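Product Review: Ustelo Children's Stamp and Gift Tag Kit
Reviewed by Yao-tsung Ng for the Grendent Family Craft Library
March 17, 2025

The Grendent Family Craft Library lends and recommends materials for home craft projects suited to children of preschool and early elementary age. The Ustelo Stamp and Gift Tag Kit was requested by several member families ahead of the spring birthday season and was evaluated in February over 11 sessions. Children took part with a parent or guardian present at all times.

Contents and packaging

The kit is supplied in a cardboard carton with a fitted tray. It contains 20 foam stamps, 2 washable ink pads (one blue, one red), a spool of cotton twine, and a stack of plain card tags with holes already punched. A printed leaflet gives instructions for making tags, place cards, and a simple wrapping paper pattern. The leaflet is clear, although the type is small and the wrapping paper page assumes that the reader has a roll of brown paper at hand. Paper is not included, and the carton does not say so.

The tray deserves a note of approval. Each stamp has its own recess, and children as young as four were able to return the pieces to their places with little help. The ink pads fit less well. Their lids snap shut firmly but are difficult for small hands to open, and adults were asked to open them in most sessions. 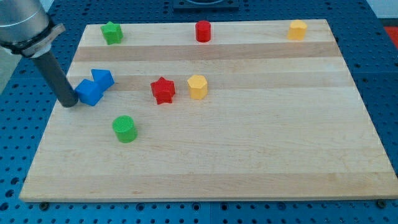 Performance

Print quality on the supplied tags was good. The star, leaf, and balloon designs gave clean edges with light pressure. The cake design has narrow lines that fill with ink after a few impressions, and it should be wiped between uses. On brown wrapping paper the blue ink remained easy to read, while the red appeared dull. Families who intend to print their own wrapping paper may prefer white or cream stock.

The ink is described as washable. It came off hands with soap and water. On a cotton apron it left a faint mark after one wash and was gone after the second. The ink needs several minutes to dry on card and considerably longer on coated paper, where it smeared in every trial. Glossy gift wrap is not recommended.

Foam stamps wear with use, and these are no exception. Two of the smaller letters began to separate from their handles by the final week. They were reattached with ordinary craft glue and have held.

Comparison with similar kits

The library also holds the Pronura Gift Decorating Set and the Mak Print Box. The Pronura set offers a wider choice of ink colors and includes stickers, but its tags are thin and curl when wet. The Mak box is the sturdiest of the three and is intended for older children, with smaller designs that call for a steadier hand. For ages four to seven, the Ustelo kit is the easiest to begin with and the quickest to put away.

Refills

Replacement ink pads are sold separately under item number 710. Replacement tags could not be found at the time of review. Any plain card stock cut to size will serve, and a standard hole punch matches the existing holes.

Recommendation

The kit is recommended for lending and for home purchase, with the reservations noted above regarding the pad lids and glossy paper. Borrowers are asked to wipe all stamps with a damp cloth before return, to leave the pads closed, and to report any loose handles at the desk. Twine and tags are treated as consumable and need not be replaced.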